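The Bedroom Laundry Habit, and the Basket That Holds It Together

Most homes in the Lededden apartments have no laundry room. There is a shared one in the basement, with 3 washers and a folding table that is usually covered with somebody's towels. So people carry the clean load upstairs and deal with it wherever there is a flat surface, and in a small apartment the flat surface is the bed.

I lived in the building for four years and folded every load that way. When I started asking other tenants how they handled theirs, nearly all gave the same answer. The bed is the right height if you sit, a bit low if you stand, and it has to be cleared before anyone can sleep. That last part gets the work done.

The trouble comes with sorting. One big heap on the mattress turns into one big heap on a chair by 10 at night. What helps is giving part of the load somewhere else to go before any folding begins.
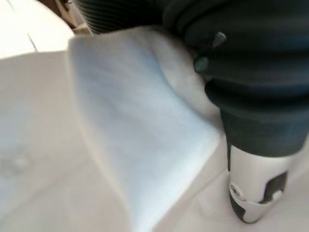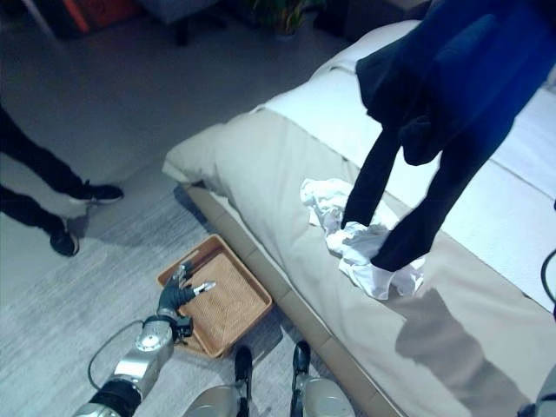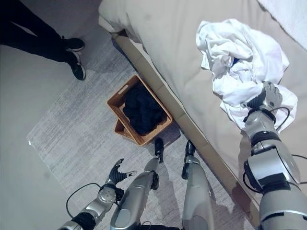

A load sorts fastest by color, even after it has been washed. Shirts and sheets in white are easy to tell apart by feel, while black socks and navy T-shirts all look the same under a bedroom lamp and need to be gone through one at a time. Keeping the dark clothes in a woven basket on the rug, with the white things up on the mattress, means the bed only has to hold half the job. Fold the whites, put them away, then lift the basket up and start again.

The baskets themselves don't need to be anything special. Verbruggen, the housewares store in Lekbridge, sells rectangular woven ones from October on, when students have moved in and the shelves get restocked. A low rim is better than a high one for this purpose. You can see what is inside, and you can reach the bottom without tipping everything out. Two of the same size will usually nest when they are empty, so they take up the floor space of one.

Check the weave before buying. Run a hand along the inside, and if it catches on your skin it will catch on a sweater. A pillowcase laid in the bottom fixes most rough baskets.

Measure the gap under the bed too. Mine was low to the floor and nothing slid beneath it, so the baskets lived on top of the wardrobe. A neighbor with a Rameo frame, which stands higher, keeps hers underneath with the spare sheets in them.

Timing matters more than equipment. A full load takes me around 30 minutes to fold if I start while it is still warm, and a good deal longer the next morning. Sheets go first. They take up the most room, and once they are in the closet you can see the mattress again. Socks go last, on the corner nearest the dresser.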